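Domik Home Board > Tables, Desks and Surfaces > White table top, small marks that do not go away

Last updated in August

We use cookies to remember your login and to count visits. By continuing to read the board you accept this.

adelmo_f

Good evening to all. I have a question about a white table top. I bought the table second hand from an office that was closing, and the seller told me it was the Tudby model, but I have no paper for it. It is smooth, very flat, and I like it a lot. I use it for sorting small parts and in the evening for drawing.

My problem is the small marks. From far away the table looks perfect. When I come near with my eyes I find little dark points, and also one thin line, short, going diagonal. I do not know if the line is a scratch or only a fiber that is stuck there. I washed everything with warm water and dish soap, two times, and dried it with an old T-shirt. Then I made a photo at 3 in the afternoon, when the light in this room is the most even.

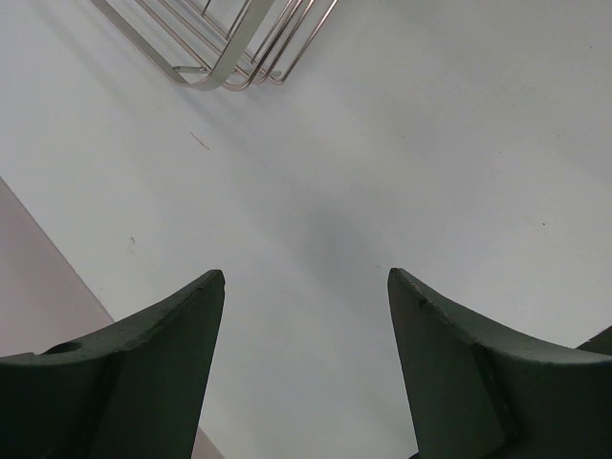
Debora Zanetti wrote that before any product I should pass a fingernail over the line, very slowly and crossing it. If the nail stops, it is a scratch. If the nail passes and the line moves or bends, it is a fiber, and a piece of tape will take it away. She also asked me if the T-shirt was a dark one. It was dark blue, so maybe she has a point.

I will try tomorrow with the nail. For the dark points, what do you suggest? I would like not to make it worse.

sandro.russo

For the points I would use the melamine sponge, the white one that you wet and squeeze. I have a white kitchen table for six years and I clean it only like this. Coffee, pencil, ink from the printer, everything goes away. You must press very little and rinse after.

Debora Zanetti

Sandro, I must disagree with you, with respect. This sponge is a very fine sandpaper. On a matte surface you will maybe see nothing, but on a smooth one it leaves a dull spot, and when the lamp is on one side you see the spot more than you saw the dirt. I did it on my desk and I regret it each evening.

Adelmo, take a cotton swab with a little rubbing alcohol, touch only the point, wait ten seconds and turn the swab. If the cotton becomes gray, continue. If it stays white, the point is in the material and you can stop.

sandro.russo

Six years, Debora, and no dull spot. Maybe your sponge was another quality, or you pressed too much.

Debora Zanetti

I pressed like a person who wants to finish before dinner, this I admit. But most people press like that, so I do not recommend it to somebody with a table he likes.

L. Trevaskis

Worth knowing what the top is made of before you put alcohol on it. Laminate doesn't mind. Some lacquers do mind, and they go cloudy. Try it underneath first, or on the back edge against the wall.

Also, a few specks on a second-hand table is nothing. Mine has 31 pen marks and a ring from a paint can. I counted them one winter when I was off work with my knee.

adelmo_f

Thank you, many answers in one night. Lachlan, I looked under the table. There is a sticker but half is gone, I read only "26" and then a piece of a bar code. On the side the edge is a separate strip, glued. Is this laminate?

L. Trevaskis

Very likely, yes. Still test underneath.

fulvio_amato

I arrive with another opinion. Put a desk mat on it and live in peace. I paid 29 for mine, gray felt, it covers the part where I work and the rest of the table I wipe on the weekend. White tables are beautiful in the shop and after that you become their servant.

Debora Zanetti

Felt is how you get fibers on the table, Fulvio.

fulvio_amato

The fibers are gray, on a white table they give some character.

adelmo_f

I give you the news. The nail passed over the line and did not stop, but the line also did not move. The tape took nothing. Then I tried the alcohol underneath, no change in the color, so I continued on top. One dark point became gray on the cotton and went away completely. Another point, on the left side, stays there exactly as before. I think it is inside the material.

For the line I don't know what to think. Maybe a very light scratch that the nail cannot feel?

Debora Zanetti

It can be. My nail does not feel the very fine ones, and I see them only with the light low. Leave it. Don't buy the repair pen, the white of the pen is never the white of the table.

sandro.russo

On the pen I agree with Debora. On the sponge, no.

adelmo_f

I leave the line, then. Sandro, I will try your sponge under the table, near the sticker, and I will write here what it does.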